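Willosmont Community Solar: Your Questions Answered
Last updated 01/08/2025

We get a lot of the same questions at the front desk and by email, so Gifty Amegashie and I sat down with a pot of coffee and tried to answer them properly. If yours isn't covered, please write to us, and we'll do our best (we do read everything, even if it takes us a few days!).

What is a community solar share?
It's a small piece of a larger solar array, in our case the one out on the old Clernlow pasture. You pay for your share once or in monthly installments, and the power it makes shows up as a credit on your regular electric bill. Nothing gets bolted to your roof, and you keep the same utility company you have now. 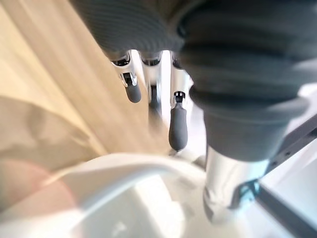

Can I join if I rent?
Yes, and please do! Renters were the people we had in mind when Ita Gallagher first started going door to door about this. All you need is an electric bill in your own name and an address in Willosmont or Clitville. If your landlord pays the electricity, it gets trickier, but call us and we'll talk it through with both of you.

How long am I signing up for?
The standard agreement runs 20 years, which sounds like forever, I know. You can leave whenever you like with 2 months' notice, and your share goes to the next household on the waiting list. If you paid up front, you get back the unused part, minus a small handling fee that's spelled out on the last page of the agreement.

Will my bill go down every month?
Over a whole year, most members come out ahead. Month by month it wobbles quite a bit. May is usually lovely and the dark end of winter is not, so extra summer credits roll forward and help carry you through. We'd rather you knew that before your first January bill arrives.

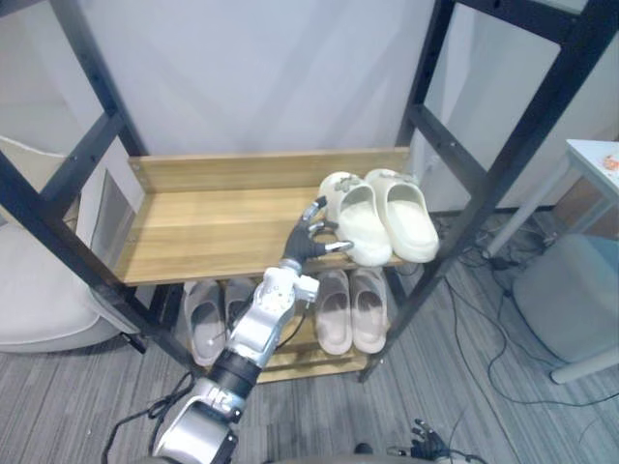

What happens if I move?
If you're staying in the area, just send us your new account number and the credits will follow you, usually by the second bill. If you're moving farther away, you can pass your share to a friend or relative, or hand it back to us.

Who looks after the panels?
Mac Carthaigh Electric has the maintenance contract. Gearóid Egan's crew mows between the rows, checks the wiring and replaces anything the hail gets to. Members don't pay extra for repairs.
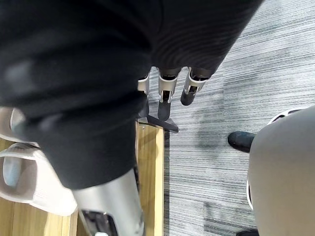
Can I visit the array?
Of course, we love showing it off. Call extension 3535 to set up a time, and wear boots, as the lane gets muddy near the gate. Billing questions go to Miroslava Koval at extension 2442. She's in most mornings and will happily go over your bill with you line by line.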